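Quick note before you clone: the January files replaced everything in `old/`, so if you grabbed a copy before then, please grab it again. I'd mucked up the running times on a whole pile of double features.

# rernow-sessions

Rernow is my list of what played at small independent cinemas, and when. It started as a spreadsheet I kept for myself (I love a good double bill and I wanted to know who was still putting them on!) and then Tariq Sial asked if he could have it for a thing he was writing about second-run houses, and then it needed a README. So, hello.

There are 4000 sessions in the main file, from 21 cinemas. Most of them are one- or two-screen places. The Ilmont is in there because it's my local and I've got a soft spot for it, so it's over-represented, sorry. If you're working out averages, maybe drop it or weight it down. 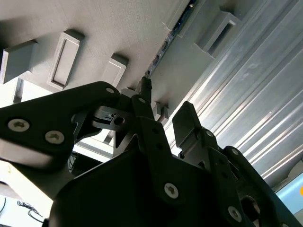 ## What's in the folder

- `sessions.csv` – one row per screening, 13 columns
- `cinemas.csv` – name, town, number of screens, whether they still have a 35mm projector
- `titles.csv` – the title as printed on the program, plus the original title if I could find it
- `notes.md` – me grumbling about programs with no year on them

The columns people ask about most:

| column | what it means |
|---|---|
| `start` | start time as advertised, 24-hour, local |
| `bill_id` | same value for films sold on one ticket |
| `format` | `35`, `dcp`, `disc` or blank |
| `sub_dub` | `s`, `d` or blank. Blank means the program didn't say |
| `src` | `print`, `web` or `phone` |

Yes, `phone` means I rang them up. A couple of the older cinemas only put their times on an answering machine, and I'd honour that system with my life.

Midnight screenings belong to the night you'd go out, so a 00:15 start sits under the evening before. Luana Siqueira argued with me over this for ages and she may well be right, but changing it now would break her own scripts as well as mine. 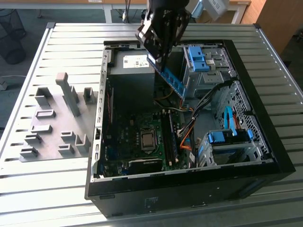 ## Titles are a mess

Remakes are the worst of it. If a program says only the title and there are three films with that name, I went by running time, then by whatever else was on that week. When I was guessing, `title_sure` is `0`. Please don't quietly filter those out and then tell me the horror numbers look low – half the guesses are horror!

Valquíria Vasconcelos sorted out all the Bragança listings, which I couldn't have done. The Portuguese release titles often have nothing to do with the English ones, and she knew nearly all of them by heart. Accents are kept, files are UTF-8. If you open them in a spreadsheet program by double-clicking, you'll get garbage characters, so use the import menu.
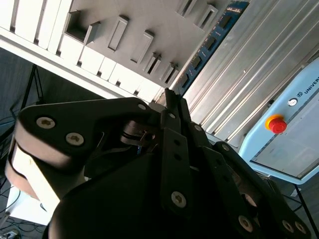

*Gripper fingers, with shelving behind.*

## Things that aren't here

No box office. No ticket prices either, although I did collect some early on and gave up once every cinema had its own cheap night. No private hires, school bookings or live sport (Estesport beams matches into a few of these places and I left those out, along with opera).

Cancelled sessions stay in if I never heard they were cancelled. I'm sure there are plenty.

## Loading it

```
import pandas as pd
s = pd.read_csv("sessions.csv", dtype={"start": str})
```

Keep `start` as a string or the leading zeros go. 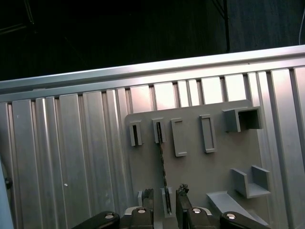 *Grey mounting plate on aluminium extrusion.*

## Licence and thanks

Use it for whatever you like, just credit Rernow and link back. Mieke Meijer checked the `format` column against her own ticket stubs and caught 2 cinemas I'd had down as digital-only, which made my month. Aušra Stankevičius wrote the script that pulls bills together, and it lives in `tools/bills.py`. It's slow on a big file.

Corrections: open an issue with the cinema and the title, and a scan of the program if you've got one. Colour scans are nicer but a phone snap is fine.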